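The planner that changes its mind

Most of the code that moves a robot arm is built around one promise: pick a path, then follow it. Bovon, the motion planning software from the Lusgate group in Skornbridge, treats every path as a rough draft, and watching it rewrite itself is a joy.

The old version planned once per grasp. If a camera update shifted an object by the width of a thumb, the arm stopped, thought it over and started again from scratch. The new one keeps a small bundle of 10 candidate paths alive at all times and swaps between them while the arm is moving. No pause, no jerk, just a gentle bend in the motion that looks almost like second thoughts!

Clutter is where this gets fun. The team's tabletop worlds are simulated, and they throw in things no factory would put side by side: leafy plants, shiny cups, office supplies. Leaves are awful for a planner. They're thin, they overlap, and a depth map turns them into lace. Bovon wraps them in soft zones that the arm may brush past slowly, while hard objects keep a strict margin (you can set both in one short file, which I loved).

The October test set held 2,118 layouts. The old planner found a clean grasp in 1,062 of them, and the new one got to 1,214. Plenty of room left, then, and the failures make great reading. A second arm on the same table is still the hardest case, and Fuchs, the log viewer that ships with Bovon, lets you scrub through each bad choice and see which path won and why. 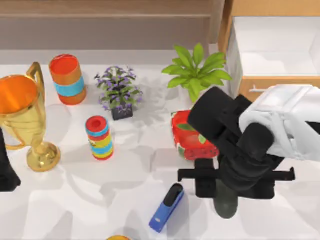 A simulated tabletop with the gripper just over the red fruit-patterned box, close to the leafy green plant.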